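Dodlow sorting room to fold 300 more sheets before March opening

Jan 26, 2025

The folding tables at the Dodlow community hall will stay up for another few weeks as the Bunmont lantern group works through the last of the pink sheets for its spring display.

More than 1,000 folded pieces are needed to cover the ceiling of the hall's long room, where the display opens in March. The group had 300 still to do when this item was written. Each one begins flat on a white table and ends up as a pointed fold, which is then strung with others on a line.

The work is done in gloves. Meifang Cui, who runs the sessions, asked for them after the first batch in the autumn came back with finger marks along the creases. Dark knitted gloves were bought for everyone, and the marks have stopped.

"The pale colours show everything," she said. "You can rub at a mark and all you get is a bigger mark. We threw away 90 of the first lot and I didn't want to do that again."

The sheets are thin and crease easily, so they have to be held down and smoothed before the first fold goes in. People are asked to press with the fingertips and work from the middle outwards.

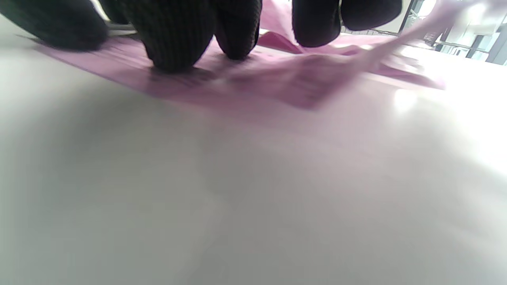

A pink sheet on the folding table at Dodlow, with gloved fingertips along it.

The pink is one of two colours chosen for the display. The other is white, and the white pieces were finished before the new year. They are boxed in the store cupboard next to the kitchen and should not be moved, as the boxes are stacked in hanging order.

Supplies came from Plerkance, the craft shop on the Bunmont road, which let the group have the sheets at cost. A second delivery is due shortly. It will be kept for repairs and for the school workshops.

Mingxuan Hao drew up the hanging plan. It has 12 lines running the length of the room, with the pieces set closer together towards the stage end. He has also changed the fold. The earlier version had a square end that caught on its neighbours when the lines were lifted, and four test lines had to be taken down and untangled. The new one finishes in a point.

"It takes a bit longer to learn," he said. "After that it's the same amount of work. The corner is the part to watch. If the corner is soft the whole thing droops by the next morning."

Folders who learned the old way are being asked to sit with someone who knows the new one for their first few pieces. A printed guide is pinned up by the door, and spare copies are in the tray underneath. 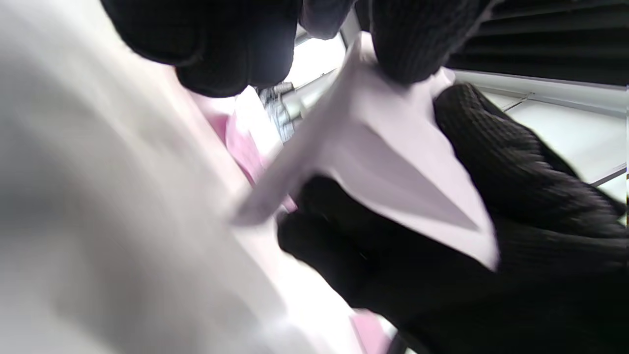 Page last changed: 14:20, Jan 26

Finished pieces go into the shallow boxes at the end of the table, points all facing the same way, and are not to be pressed down to make room. Anything torn or badly creased goes in the bag under the table. The offcuts will be used by the children's group.

The hall has agreed to leave the tables standing between sessions, which saves half an hour at each end. The badminton club has moved to the small hall until the display is up and will go back to its usual slot afterwards.

The display is called Vigfúsdóttir, after the house on Dodlow Lane where the lantern group first met. Entry will be free. The long room will be open in the afternoons and on two evenings, and the lights will be dimmed for the evening openings only.

Anyone who would like to help with the folding can turn up at the side entrance during a session. Gloves are provided in medium and large. People with small hands may want to bring their own, dark or light, as long as they are clean and have no loose threads.

Help is also wanted with hanging, for which people need to be comfortable on a stepladder. Names for that should be left with Meifang Cui at the hall. Tea is available in the kitchen, but cups must stay off the folding tables.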